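4. Fitting the Simusano boost gauge

Read this section to the end before you start. The work takes some 60 minutes for one person with normal hand tools.

CAUTION: The engine must be cold. Disconnect the negative battery cable first.

4.1 Remove the trim from the left windscreen pillar. It is held by 2 clips. Pull it straight towards you.

4.2 Put the Jedholm pod on the pillar and check that the door closes without touching it.

4.3 Guide the vacuum hose through the rubber grommet in the bulkhead. Leave 20 mm of free hose behind the gauge.

Note: Do not shorten the hose before the first test drive — a hose which is too short will come off when the engine moves.
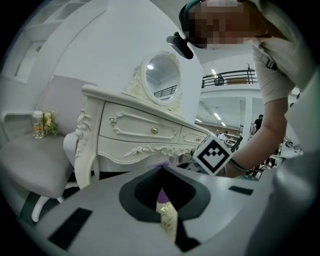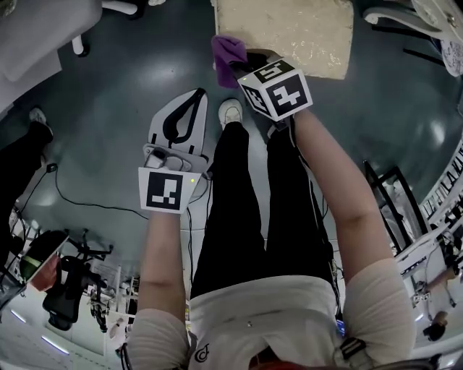 4.4 Connect the wires. Red goes to ignition supply, black to earth, white to the dimmer circuit. Keep all wires away from the pedals. Before you reach up behind the dashboard, take off rings, watches and anything else on the wrist, such as the thin dark band on the bare arm in the first photo. Metal parts can touch a live terminal, and also a soft band can catch on the brackets.

4.5 Press the gauge into the pod until the rim is flat. Connect the battery again.

4.6 Start the engine and let it idle. The needle must stay below zero. Raise the speed slowly to 1,000 rpm above idle and look for movement of the needle.

Note: If the needle does not move, check the T-piece at the manifold. On Plerska manifolds the port is on the underside and is easily missed.

4.7 Refit the pillar trim.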